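Workshop > Notebooks > Garment bench > Folding and creasing

13 February 2004

Third go at the folding question, grey pants this time. The claim we're meant to be checking is from the Lomivum sheet: a pair of pants folded "their way" stays flat on the shelf and saves up to 3 cm in stack height over the ordinary halves-and-thirds fold. I didn't believe it in November and I don't believe it now, but November was done on the old bench with a bad ruler, so it gets another run.

Grey fabric is a nuisance. It creases if you look at it. Smoothing by hand takes out the big folds and leaves all the small ones, and I can't tell which of those came from our handling and which it arrived with.
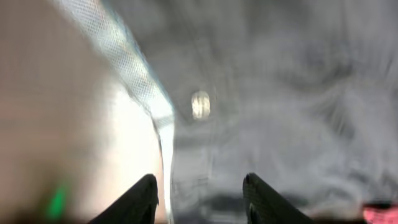

Pressing under the 500 g plate before folding might help. The Plamari people swear by it. They also swear by their spray, which smelled of oranges and did nothing I could measure. I'd want a pressed and an unpressed run on the same garment, same day, before writing a word in its favour.

Navy pants are the control. Folded into the usual rectangle, layers a bit rough along one side, left alone on the table. They sit better than the grey ones ever have. My suspicion is that the cloth does most of the work and the fold does very little, in which case the Lomivum number only tells us what sort of pants they tried it on. The sheet doesn't say. I've read it twice.

Stretching the grey pair out on the diagonal before the first fold is step one of their method. The reasoning given is "to relax the weave". No idea what that's supposed to mean.

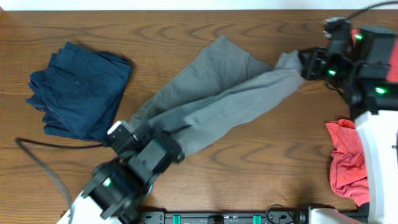

Trouble is the legs. One fans out, the other wants to twist into a roll, and then the first fold traps the twist and you carry it through to the end. If the method needs both legs laid flat and lined up first, it should say so, and then it's just folding pants properly, same as anyone's mum does it.

To do:
- grey pair again, legs squared up before anything else
- navy pair by the Lomivum steps, so the swap goes both ways
- stack height under the 500 g plate, steel rule, not the tape
- find out where the Hister folding board got to

Not signing off on the claim as it stands.

0 comments | 3 shares

Chuensuk Workshop notebooks. Contact the bench desk. Back to top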